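Ticket 178: Vetberg chair, white, rocks on level floor
Opened: Tuesday, November 20, 2018
Handled by: Helju Ots
Status: open, awaiting part

Fault as reported: chair rocks front to back when sat on. Customer has moved it to another room with no change.

Log
1. Floor checked with spirit level. Level.
2. Chair turned over on black plastic sheet. All four legs pushed by hand at the corner joints. Play in one front leg, 5 mm at the foot.
3. Fixing at that joint tightened. Play reduced, still present after 14 sit tests.
4. Foot caps swapped for a new set. No change.

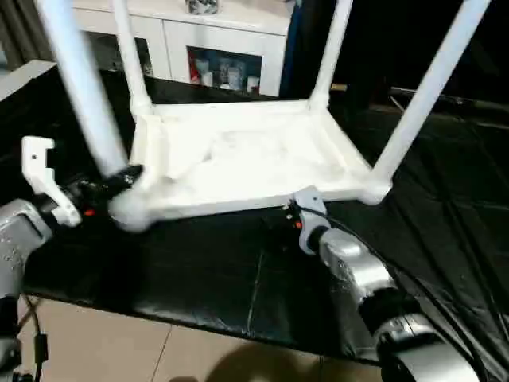 5. Fixing withdrawn. Thread worn. Replacement requested from Kulgate stores, part 11.

Customer told not to use the chair until the part is fitted. Do not glue the joint, as the leg must stay removable. Repeat step 2 after fitting and close if there is no play.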